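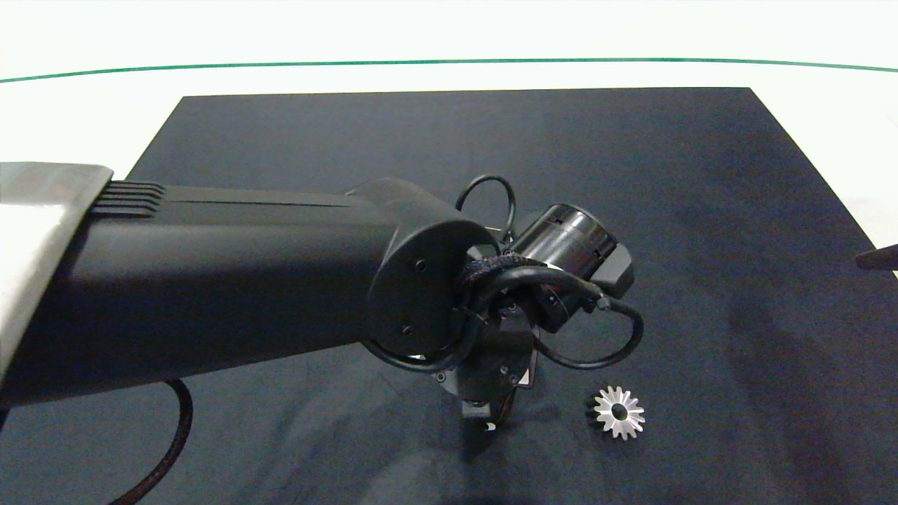

26th December

Clanum fingers vs. the old Tratar pair, small gears on the navy mat. Put the Clanum set on first. Same arm, same controller, wrist camera left where it was.

The Flindevcombe sheet says 1,000 cycles on small metal parts without a regrip. Doesn't say which parts, or how they were lying when the fingers came down. I'd like to know both before I believe it. Our own log has 671 picks on the Tratar pair since June, and those were real picks with bad lighting and all.

First impressions: the slots in the Clanum fingers make them give more than I like. On a gear the inner faces close on the teeth, so the contact is a couple of tooth edges and not much else.

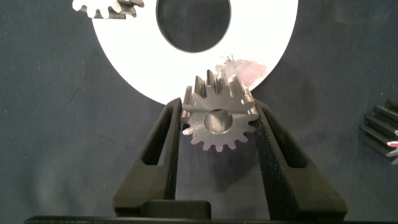 A gear can sit tilted in there and the controller will still call it a good grasp. It only looks at finger width. Fine for moving things from one spot to another, no use at all if the bore has to go over a pin. Awwad's answer to this is their 4-finger version, at a price I won't repeat.

The wrist camera does help. From the head view the fingers are so narrow I can't judge tilt, and the cable loops at the wrist don't make it easier — need to tie those back before the long run.

To do: 3 sets per finger pair, same gears, same start positions. Log tilt by eye from the wrist view until we have something better. Then swap back to the Tratar pair and see if there's any difference worth paying for. I doubt it.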